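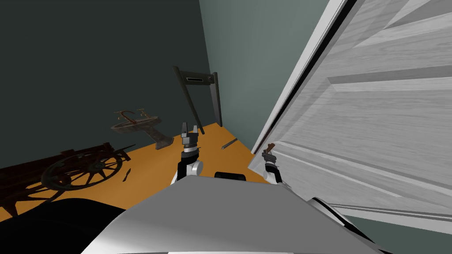

Dark and lighter walls over an orange floor.

Choosing and Applying Paint in Household Rooms

The Drenach Housing Advice Service issues the following guidance to tenants who wish to redecorate. Written permission is needed for exterior doors and window frames only.

Color
Deep shades show scuffs and dust more readily than mid-tones. In a narrow hallway, keep the darker color to one wall and carry a lighter relative of it onto the next. Test every color on a piece of card and look at it in the morning and again at 8 p.m. under the room's own lamps.

Preparation
Wash walls with warm water and a little dish soap, working from the baseboard up, then rinse. Kitchen walls near the stove usually need a second wash. Fill small holes, allow the filler to harden, and sand lightly.

Painting
Cut in along corners and ceilings before using the roller. Allow at least four hours between coats – longer in damp weather – and 24 hours before furniture is pushed back against the wall. Stir the can again before the second coat.

Leftover paint
Write the room and the month on the lid. Store cans upright, away from frost. Unopened cans may be handed in at the Bellamy Street depot on Tuesday mornings; ask for Marjorie Staniforth. Brushes and rollers are not accepted.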